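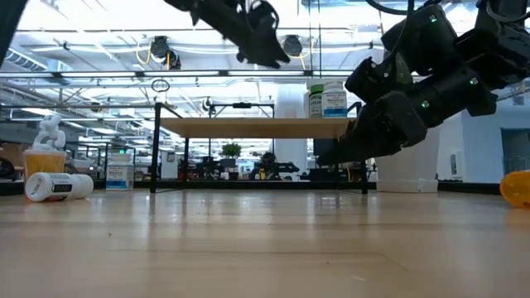 Trying to sort out the vitamins and pills before Mum moves in with us, and I need a system that doesn't take up the whole kitchen. Bought a little riser shelf, thin black metal legs and a light wood board, 34 cm long, so things can go on top and underneath. So far I've got the green cap one and a couple of white ones bunched at the right end and I'm already out of ideas. Do you sort by person, by time of day, by size? Mum's are mostly evening, mine are mostly "when I remember".

Other problem is the small ones. They tip over if you so much as look at them, and then they roll.
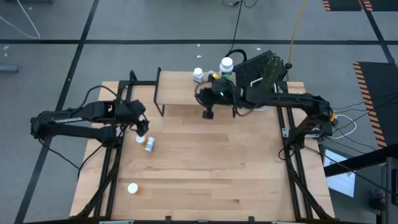 Also she can't read the small print without her glasses, so whatever goes at the back may as well not exist. Would rather not decant anything. Budget is tiny, the shelf was $7 at the Endwood op shop. Cheers
Ruairí Mac Suibhne, Plivville, 24th March

shelfhappy
By person first, then time of day. Always. Two people's stuff mixed on one shelf is how you end up taking the wrong one half asleep. Give your mum the left half, you take the right, strip of coloured tape down the middle. Tall ones at the back, short in front, labels facing out.

For the tippy ones – shallow tray with a lip. Baking tin, lid off an icecream tub, whatever. Lie them down in it if they wont stand, at least they stay put.
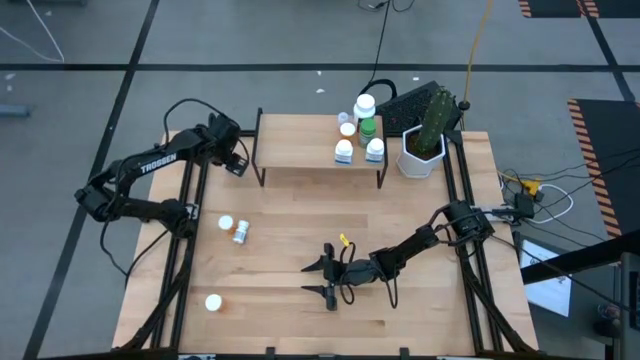
And keep the prescription bottles apart from the supplements altogether. We do supplements up on the shelf, scripts in a tray with the printed list next to it. Don't put it beside the kettle or stove, steam and heat are no good for them.

dot_in_endwood
just use a shoebox

Marg P
Agree with the first reply, shoebox less so (sorry Dot).

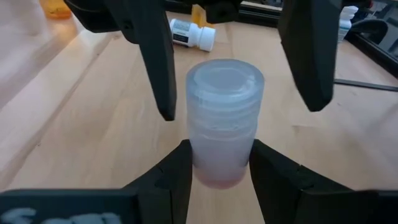
Before you arrange anything do a cull, that's what freed up the room for us. Check every date, and anything you can't identify goes in a bag for the chemist. A tiny see-through container with a frosted screw cap and no label on it, like that one, I'd stick a label on today if you know what it's for – and if you don't, into the bag. Ours took a whole bag back in October and the pharmacist was lovely about it. Don't put them down the sink or in the bin.

Big black marker on white tape for your mum, name of the thing and AM or PM, on the cap as well as teh side. Then she can read it from above.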